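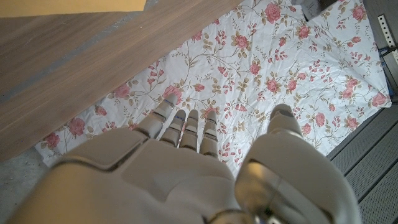 How often should a community sewing room go through its irons, machines and cords?

Twice a year in full, in our view, with a two-minute look at cords and plugs before each class.

Apr 30, 2018
By Rekha Rana

This is the spring check for the sewing room at Marulanda Hall, and what a good one it was! Comments are mine unless I say so. Xiaoyan Jin came along with the flashlight and a lot more patience than I have.

POWER AND CORDS

Irons, cords and plugs: OK. The old travel iron that Wayne flagged in December is gone for good.
Extension cords: FIX. The cord by the window was running under the rug again. Moved it to the wall. Please leave it there, even if the lamp looks nicer on the other side.
Power strips: OK. One strip for machines, one for lamps, no irons on either. I love seeing this done right.

MACHINES

Needle guards: OK on all but machine 2, where the screw had worked loose. Tightened it and it sits beautifully now.
Foot pedals: OK. Lint brushed out.
Lint under needle plates: FIX. Jaxon Bergeron cleaned every one while we did the rest (thank you, Jaxon, you should have seen the pile!).

CUTTING AND PRESSING

Rotary cutters: OK. Blades closed when not in hand. Used blades go in the lidded tin, never the wastebasket.
Shears: OK. Ermelinda Ramalho sharpened the long pair and they go through denim like a dream.
Ironing boards: FIX. The leg lock on the wide board slips. Tagged, not to be used until the new catch comes from Plendonell.
Pin cushions and floor magnet: OK. Sweep with the magnet after every class, especially under the chairs.

ROOM

Exit path: OK. Fabric bins pushed back to the tape line.
Extinguisher: OK. Gauge in the green, tag current.
First aid box: LOW. Out of small bandages. Bought a box of 50.
Lighting: OK, and so much better with the new bulbs over the cutting table.

Still open: leg catch for the wide board (Wayne Sawatzky), cord clips for the window wall (me).

Last updated by R. Rana after bandages were restocked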